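4.2 Table resetting in the reading area

The second task family covers the resetting of reading tables at Okard, a bookstore with a seating area between its shelves. The work is light, is repeated through the day, and belongs to no one's job description. A table is reset when the person on the floor notices that it needs it. Items left by customers are carried to the counter or reshelved, the small mat goes back to its place, and the signs, display books and vases are turned to face the aisle. The store had been considering a mobile arm, supplied by the integrator Varkine, to take over part of this work during opening hours. Our interest is in what such a change does to the working day of the floor staff, and we report on the preparation phase as well as the trial itself, as several of the effects began before any robot was on site.

During preparation, demonstrations were recorded by floor staff using a hand-held gripper with a wrist-mounted camera. The tool weighs little, but it fixes the hand in one posture and narrows what the hand can do to opening, closing and turning. Staff recorded in blocks at the start of the morning shift, before customers arrived. Over the preparation phase the group produced 60 usable demonstrations. A block was limited to 38 minutes under an agreement between the store and its employees, and no one was scheduled for more than one block per shift.

Figure 3 gives the view recorded by the gripper camera at the main table. The free part of the tabletop lies nearest the operator, while the mat with its small translucent object is toward the far left and the standing sign is at the back edge. Reaching either one means passing the tool over the table with the fingers open, and the side tables, which carry glass vases of dried flowers, limit how far the operator can step to one side.
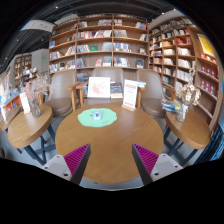

Figure 3. Main table in the reading area, gripper open, nothing grasped. Bookcases line the back and right of the room.

Nelly Valderrama objected at the first feedback meeting that the recording blocks had been planned as if the early shift had spare time in it, when those minutes had until then been used for checking orders and for talking through the day. She asked that the blocks be entered in the schedule as work, with the displaced tasks named. This was done from November on. The objection is worth stating in full because it recurred in other forms through the study. Time spent teaching the system was visible to the integrator as a count of demonstrations, and to the staff as a loss of the only part of the day without customers.

4.2.1 Changes in task content

Three changes were reported in interviews and confirmed in the shift logs. The first concerns variation. Before the study, each employee reset a table in a personal way. Some cleared from the back edge forward, others lifted the sign first and worked outward. For the recordings, Varkine asked for a fixed order, on the ground that mixed orders had produced hesitation in earlier models. The staff adopted the fixed order for the recordings and, within a few weeks, used it without the tool as well. Interviewees differed on whether they minded. Those with the longest service tended to describe it as a loss, while newer staff said it made the task easier to learn.

The second change concerns placement. Objects that had been put down wherever they looked right were given set positions. Two interviewees said that they now noticed small displacements which they would earlier have passed over, and that they corrected them between other duties. The logs show a rise in short visits to the tables in the second half of the preparation phase, when the arm had not yet been installed. In this respect the automation project added work at the tables before it removed any.

The third change concerns contact with customers. Resetting a table is often the occasion for a conversation — an employee with an armful of returned books is easy to approach. When the arm ran in the trial, staff were asked to keep clear of the table while it moved, and customers did the same. Maëlle Petrenko, interviewed after the trial, estimated that almost 4 in 10 of the questions she used to get in the reading area now reached her at the counter, where there is a line and the answers are shorter.

4.2.2 Division of the remaining work

The trial did not eliminate table resetting as a human task. The arm handled the mat and single books lying flat. The store excluded the vases from the start, and upright signs were withdrawn after the first week. What remained for the staff was therefore the fragile and irregular part, along with the clearing of faults. The fault alert was sent to a handset carried by the employee nearest the reading area, who was expected to respond while also serving customers. Staff considered this arrangement worse than the original task, in which the moment of interruption had been their own choice.

A later revision moved the alert to the counter and let the arm park until someone was free. Complaints about interruption dropped after the revision, although the tables stayed unfinished for longer. The store manager accepted the delay. We return to this trade in Section 6, where it is compared with the stockroom case at Erkari.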